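WRITERS WANTED: movie news, comics-to-film, casting rumors, all of it

Plolton is hiring again. Two part-time news writers, one weekend person, start in August. Remote. Paid. Read the whole thing before you email please, last time half of you didn't.

Quick background if you don't know us. Movie news site, heavy on superhero stuff, sequels, reboots, trailers, set reports, DVD extras. Been going since Bienvenido Buenaventura was running it off a college server. Now it's him, me (Milagros, I edit the news side), a few regulars and a comments section that never sleeps.

What the job is:

Short posts, mostly. A trailer drops, you write it up. A studio moves a release date, you write it up and tell people what it moved away from. Somebody gets cast as somebody's sidekick, you explain who the sidekick is to a reader who never picked up the comic. Typical post is 100 to 250 words. Once a month one long piece, up to 3,000 words, your pick of topic. Past ones: a ranking of movie trilogies by how bad the third one is, a history of the Minton serials, a very angry defense of a talking-dog movie. We ran all of them.

Shifts are four hours. Morning shift starts 7 a.m. Eastern and that's the busy one, the trades post early. Weekend person covers box office, so you need to be OK with numbers and OK with Sunday estimates changing on you.

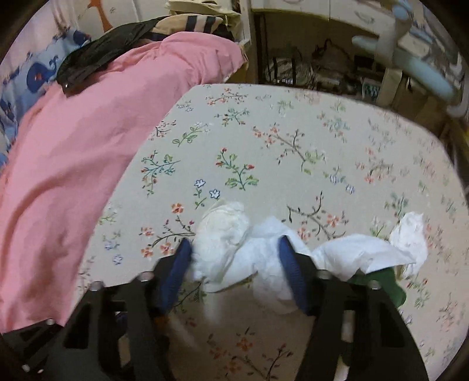

Pay is $22 per news post, $90 for the long one. Paid monthly, through Cloltus, so you'll need an account there (takes five minutes, they want a photo ID). Not a living, we know. Most of our people have a day job or school. No "exposure" deals, no unpaid trial week. If we ask you for a test post and run it, you get paid for it.

Who we want:

Fast and clean. Can spell the names of directors without being told. Knows the difference between "confirmed" and "a guy on a message board said". You link your source, every time, first paragraph. If you get one wrong you fix it at the top of the post and say so, no quiet edits.

Funny is good. Mean gets old. You can hate a movie, just don't go after an actor's looks, I will cut it and I'll be annoyed about it.

Comics knowledge helps but isn't required. We have plenty of people who can tell you what issue a villain first showed up in. Right now we're thin on horror, animation and anything with subtitles, so say so if thats your thing. Somebody who can cover the Singhal festival in person would go straight to the top of the pile. We can get you a press badge, can't cover the hotel.

You need your own computer, a decent connection, and to be on chat during your shift. We post through our own system, it's ugly, you'll learn it in an afternoon.

Must be 18 or over. US or Canada only for now becuase of the payment setup. Sorry to everyone in the UK who keeps asking.

How to apply:

Email jobs at the Plolton address, link's in the footer. Subject line NEWS WRITER or WEEKEND, pick one. In the email:

- two sample posts, written for this, on any movie news from the last week. 150 words each, with a headline.
- one movie you think everybody else is wrong about, two sentences tops
- which shifts you can do, with your time zone
- links to other stuff you've written, if any. A personal blog is fine.

No attachments. Paste it in the body. No résumés, I don't read them.

Deadline is Friday, midnight Eastern. I'll answer everyone, might take a couple weeks. Questions go in the comments below, not to Bienvenido's personal email, he just forwards them to me anyway.

Milagros Padilla
News editor, Plolton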